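Let the kitchen table count

By a parent and club mentor, Mollstead
April

Print this article | E-mail this article

The Prarnmont school board will decide this spring whether the high school robotics club keeps its room and its money. The proposal on the table would keep funding the competition team, which drives a wheeled machine around a gym floor, and drop the manipulation project, where students teach an arm to handle play food and toy dishes. The project costs $522 a year in parts and supplies. I think dropping it would be a mistake.

The complaint I hear most is that it looks like a toy. There is a toaster oven on the table, a colander, a couple of cups and a frying pan. People walk past the door and see teenagers playing house. The competition team has a scoreboard and a trophy case, and those are easy to understand. 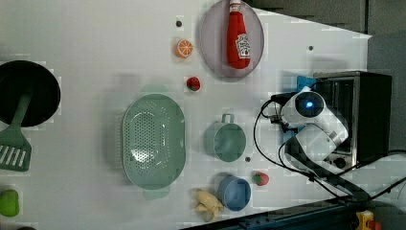
A student who wants an arm to pick up a cup has to decide where the fingers go, how far they open and what counts as done. A cup has a handle on one side. A strawberry is small and a plate is flat. Each of those is a separate problem, and the students write every one of them down in a shared log before they touch the controls. I have read that log. It is better written than most of what crosses my desk at work.

The competition season is 10 weeks long and then it stops. The kitchen project runs all year, so a student who joins in January is as useful as one who joined in September. Last year 9 students stayed with it from start to finish. Several of them had tried the competition team and left it, mostly on account of the travel. The meet at Clastcombe alone takes a whole day and a hotel night.

I have nothing against competition. My older child did it for three years and learned to solder, budget and lose. But the board talks as if a contest is the only proof that students learned something, and I don't agree. We don't ask the ceramics class to beat another school.

Between attempts, somebody has to put the table in order. The students call this resetting, and new members do a lot of it.
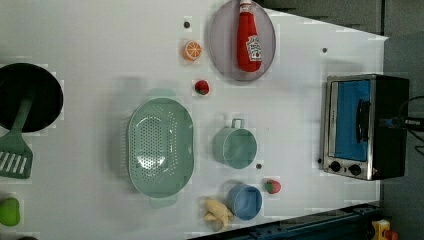 Does resetting the table teach anything?

It teaches them to keep conditions the same when they want to compare two results. Students who skip it end up with a log they can't use, and they find that out a few weeks later when they try to explain their numbers.

The other argument is about jobs. One board member told the last meeting that the club should train students for the Coutinho warehouse out on the county road. I would like that too. Handling objects of different shapes seems closer to that kind of work than driving across a gym, though I wouldn't sell the project on it. Most of these students will do something else. They will still have learned to run a trial, record it and change one thing at a time.
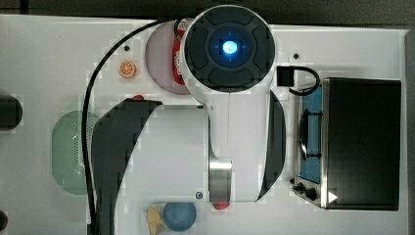
The arm over the plate and soda can at the Prarnmont club's table.

There are things I would fix. The sign-up sheet goes out too late, the room closes at 5 p.m., and the project has never held an open evening for families. A small public showing each semester would answer many of the questions the board keeps asking. If the members want a target, let them ask for 1,000 logged trials by the end of next year and come see the log for themselves.

Keep both programs. If money has to be found, one fewer overnight trip would cover it.

Reader comments (4)

gymdad: The team brings in sponsors. The toy kitchen does not. I'd like to hear how the writer plans to replace that.

mollstead_resident: My daughter is in the kitchen group. She talks about it at dinner, which she never did with any other class. Please keep it.

R2 in Clastcombe: We host the meet and we also think one overnight less would be fine. Half the kids are asleep by the afternoon rounds.

oldshopteacher: Agree about the open evening. Put it on the calendar and leave the room open past 5.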